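About Grangate

Grangate is a small school of upholstery and furniture repair. We opened in May with one rented room and 2 workbenches, and in the first week we had more chairs than students. Today we teach groups of up to 15 people, in the evening and during the day, and we also take repair work from private homes.

Our students come with very different reasons. Some want to change their job. Others have only one old chair from a grandmother and they wish to save it — this is a good reason too, and we treat it with the same seriousness.
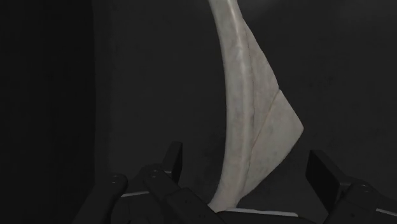 The full course takes 26 weeks. You learn to remove old covers without damage, to repair webbing and springs, to cut fabric, and to sew piping. The fee is 600 for each part of the course, and tools are included. Fabric is not included, but we order together from Heltex, and students pay the same price as the school.

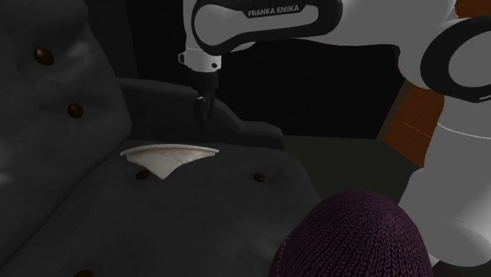 Paora Whitelaw
Founder and Head Teacher

I learned this work in the repair shop of Doležal, where I stayed for many years. My first teacher there did not speak much. He gave me a seat to strip and came back after lunch to look at it. I try to explain more than he did, but I still look at the seat after lunch.

If you are not sure which course fits you, please write to us or visit during an open evening. Bring your chair, or only a picture of it when it is heavy. We answer all letters, but please allow us a few days.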